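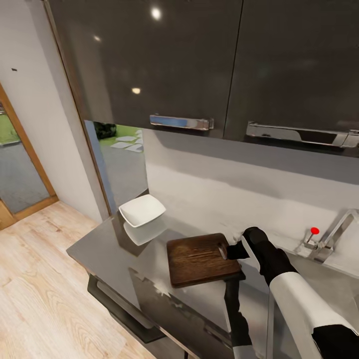
Zur Frage, ob Küchenarbeit für Maschinen inzwischen machbar ist, hier der Stand aus unserer Simulation. Wir haben im August 274 Durchläufe der Aufgabe »Schneidebrett aufnehmen und versetzen« gerechnet, davon sind 92 nach unserem Kriterium erfolgreich. Der Greifvorgang selbst ist der kleinere Teil des Problems. Schwieriger ist der Ansatz: Das Brett liegt flach und leicht schräg auf der Arbeitsplatte, die Finger kommen von rechts an die Kante und müssen unter eine Fläche, die kaum Spalt lässt. Die glänzende graue Platte spiegelt zudem die weiße Schale und die Oberschränke, was die Tiefenschätzung im Modell Fadine regelmäßig verschiebt. Mit mattem Material stieg die Erfolgsquote deutlich, aber die wenigsten Leute werden ihre Küche dafür umbauen.

Vusumuzi Ndlovu schrieb:
> Bei Fourie läuft das Einlegen von Blechteilen seit dem Frühjahr
> ohne Eingriff, 801 Teile pro Schicht. Ich verstehe nicht, warum
> ein Brett schwerer sein soll als ein Blech mit Grat. Die
> Kinematik ist dieselbe, der Greifer kostet fast nichts mehr.
> Ist das nicht bloß eine Frage der Trainingsdaten?

Nur zum Teil. Eure Bleche kommen in einer Vorrichtung an, die Lage ist auf Zehntel bekannt, und bei einem Fehlgriff hält die Linie an. In der Küche fehlt alle drei. Mehr Daten haben bei uns die Lokalisierung verbessert, an den Kontaktfehlern hat sich wenig geändert. Von den gescheiterten Läufen entfallen 82 darauf, dass das Brett beim Anheben wegrutscht oder verkantet. Da hilft vermutlich nur Kraftregelung am Handgelenk – die ist in Clasa bisher nicht sauber abgebildet, der Reibwert ist pro Objekt konstant.

Zu Zodwas Einwand von gestern: Ja, die Zahlen stammen ausschließlich aus der Simulation. Auf Hardware erwarte ich weniger. Precious Kruger will bei Varurus denselben Ablauf mit einem echten Arm fahren, einen Termin gibt es noch nicht.

Meine Einschätzung bleibt daher: Einlegen, Palettieren, Sortieren ja. Abräumen und Wischen in einer fremden Küche ohne Aufsicht vorerst nein. Wer Messreihen mit nachgiebigen Fingern hat, bitte an die Liste, am liebsten mit Rohdaten und Reibwerten.

Gruß
Jacobus Maluleke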